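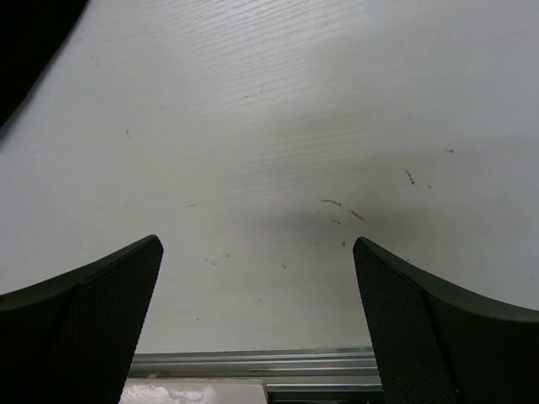 ¿Por qué el saldo de mi monedero Dondeo aparece «en tránsito» si el dinero ya salió del banco?
Porque el banco ha cargado la operación y la pasarela todavía no ha enviado la confirmación. El importe queda retenido en la cuenta puente hasta que llega ese aviso o hasta que alguien de soporte lo concilia a mano.

Incidencia: recarga por transferencia sin abonar
Producto: monedero Dondeo, plan comercio
Pasarela: Fomarar
Abierta en: marzo de 2026
Prioridad: normal (la clienta había elegido «catastrófica», opción que no sabíamos que existía en el formulario)
Estado: resuelta, con flecos

Mensaje inicial
Hice una recarga de 190 euros desde la cuenta de la tienda. El banco me los cobró en el acto, con una diligencia que ya quisiera yo para las devoluciones. En el monedero siguen «en tránsito». He cerrado la sesión, la he vuelto a abrir y he reinstalado la aplicación. También he leído la sección de ayuda, que me recomienda consultar la sección de ayuda.

Soporte, primera respuesta
Gracias por escribir. Confirme, por favor, que el concepto de la transferencia incluye el código de recarga completo, con el guion. Sin el guion, la pasarela lo interpreta como una felicitación o algo parecido y no lo asocia a ninguna cuenta.

Clienta
El guion está. Adjunto el justificante del banco en PDF. El formulario solo admitía JPG, así que lo he convertido, y ahora parece un fax de 1994, pero el guion se ve.

Soporte, segunda respuesta
Recibido. Localizamos el ingreso en la cuenta puente. El abono está parado por una regla de Wesska, el módulo de control de riesgo, que retiene cualquier recarga superior a 50 euros cuando el titular ha cambiado de teléfono en los últimos 29 días. ¿Ha cambiado usted de teléfono?

Clienta
Cambié de funda.

Notas internas
Revisado el registro del dispositivo. No hay teléfono nuevo. La reinstalación generó un identificador distinto y Wesska lo contó como terminal nuevo, pero eso fue después de la recarga, así que no explica la retención original. Quedan dos hipótesis: aviso perdido en Fomarar o regla aplicada con fecha equivocada.

Reenviado el aviso desde el panel de Fomarar. Respuesta: «operación duplicada». Reenviado otra vez por si cambiaba de opinión. No cambió.

Consultado el equipo de Gosling, que mantiene el conector entre la pasarela y el monedero. Confirman que el aviso llegó en su momento y se quedó en la cola de reintentos con la firma caducada. El certificado se renovó en julio del año pasado en todos los servidores menos uno. La operación pasó por ese.

Acciones
Certificado renovado en el servidor que faltaba.
Cola de reintentos vaciada a mano; había más de 2 avisos esperando, todos del mismo servidor.
Identificador del dispositivo marcado como conocido en Wesska.
Importe conciliado y abonado.

Soporte, tercera respuesta
El saldo ya debería figurar como disponible. Si sigue viendo «en tránsito», deslice la pantalla hacia abajo para actualizar. No hace falta reinstalar nada, y se lo pedimos con cierto interés personal.

Clienta
Ya aparece. También me ha llegado una notificación felicitándome por mi primera recarga. Llevo tres años con ustedes.

Notas internas
La notificación depende del identificador del dispositivo. Abierta incidencia aparte. Pendiente además cambiar el texto de ayuda sobre recargas retenidas y admitir PDF en el formulario, petición que ya estaba en la lista.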